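Clamel sets June start for regional sponge and scourer recovery programme

Household goods supplier Clamel will begin collecting used kitchen sponges, scourers and cleaning pads in June under a recovery programme developed with materials processor Reinholz. The programme covers synthetic and plant-fibre products of any brand and is free to participating households.

Sponges and scourers are generally excluded from kerbside recycling. Many combine a foam body with a bonded abrasive layer, and the two materials cannot be processed in the same stream. Most are disposed of in general rubbish.

Collection points will open at 13 Skonden homewares stores, with capacity for 2,000 registered households in the first stage. Items should be rinsed, wrung out and air-dried before drop-off. Steel wool, disposable wipes and products used with solvents or motor oil will not be accepted.

Material will be consolidated at the Reinholz depot and sorted by composition into 2 streams. Cellulose and other plant-fibre products will be assessed for industrial composting. Polyurethane foam and nylon scourers will be shredded and supplied as filler for moulded matting. Reinholz has allocated 700 square metres of covered floor area to the work.

“Composition labelling in this category is inconsistent, and colour is a poor guide to fibre content,” said Gizella Bárány, Programme Manager at Clamel. “The first stage will establish what is in the waste stream and in what proportion – figures we need before committing to a second processing line.”

Clamel will also revise its own packaging. From the next production run, each product in the Lerkska range will state the material of the body and of the abrasive layer separately, using standardised wording on the back panel.
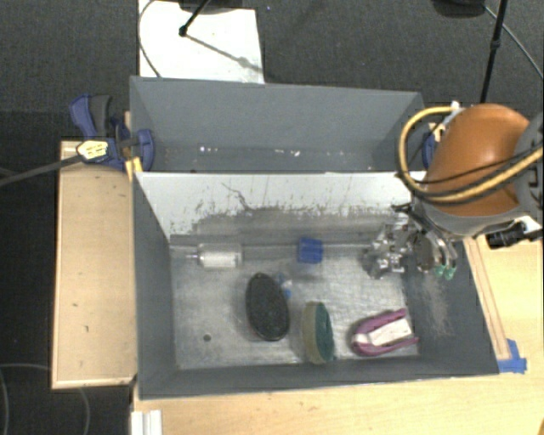
A round green-and-tan sponge and a dark oval pad in a grey open-topped bin.

“Adhesive content is the main constraint on the foam stream,” said Timo Kleinschmidt, Technical Lead at Reinholz. “Loads above the specified limit will be set aside and reported – they will not be blended down.”

Household registration opens on a Saturday ahead of the first collection, at 9 am, at the service counter of any participating Skonden store.

Media enquiries: Lieselotte Böttcher, Corporate Communications, Clamel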